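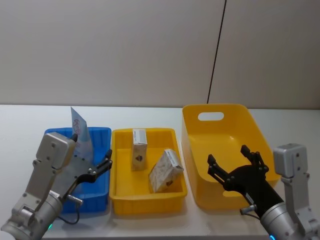 Week 7 is my favorite stretch of the course, the point where we stop reading about the Vellurberg Brethren and start reading what they wrote down themselves. Their meeting book opens in 1801 and it is a wonderful mess. Baptisms, quarrels over pew rent, a recipe for candle wax, the names of people put out of the meeting and the names of people let back in, all on the same pages in whatever order they came up. Before you interpret any of it you have to sort it. The whole method is this: every entry goes into one of three places, and you don't argue about it until the sorting is done.

The three places

Rites. Baptisms, marriages, burials, the love feast in February. These entries are short and the wording hardly changes, so when it does change, sit up! The clerk writes "was received" for almost everyone and then, for the Pulleck family, "was received after much speaking." Two words of extra ink per name and you know there was a fight.

Discipline. Anything where a member is warned, visited, silenced or restored. Watch for the word "labored." When two elders "labored with" a brother they went to his house and talked to him, sometimes for hours.

Housekeeping. Roof, stove, hymnbooks, who brings the bread. Students always want to skip this pile and I always beg them not to. The split with the Mottram meeting first shows up in a note about firewood.

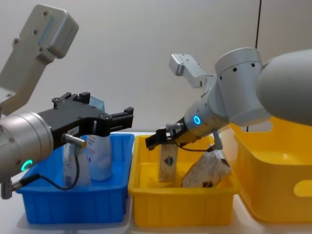 Blue bin, smaller yellow bin and large yellow tub on a white tabletop.

Entries that fit two places

You will hit these on the first page. A burial with a reprimand attached, say, or a marriage refused on account of money owed for the stove. Copy the entry onto two slips and mark each slip with the page and line so they can find each other again. Please don't start a fourth pile called "other." I tried it in my first year of teaching this and by the end of the afternoon it had eaten everything.

Reading the hand

There are two main clerks. The first has a long s that looks like an f, a habit of dropping the last letters of a name, and lovely even spacing. The second, who takes over after the move to Jornent, is in a hurry all the time and crosses his t's somewhere off to the right of the word. If a name beats you, leave a gap in your copy and keep going. You'll meet the same name again ten lines down in better ink.

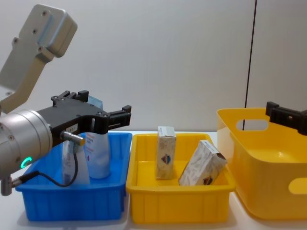 Spelling is another matter. Keep theirs. "Babtized" stays "babtized," because the spelling sometimes tells us which dialect the clerk grew up with, and there's a nice piece of work waiting for somebody on exactly that question.

What to bring to section

Your sorted slips for the pages you were assigned
One entry you could not place, with a sentence on why
Chapter 2 of the course reader, the part on lay elders
A pencil (the reading room is strict about pens)

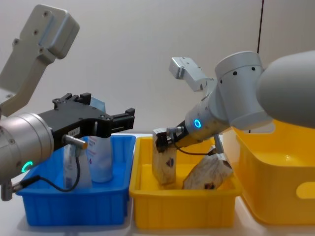 Compare your slips with your partner's before you look at the typed transcript. It's good to see how far apart two careful readers can land on the same line.

Short paper

200 words on a single entry from the discipline pile. Tell me who is speaking, who is being spoken about, and what the clerk leaves out. Quote the entry in full at the top (it doesn't count toward your length). Small is fine! One of the best papers I've had was on a man warned for whistling.

Questions about the transcript go to Leanne Dawber, who runs the second section and knows the Mottram letters far better than I do.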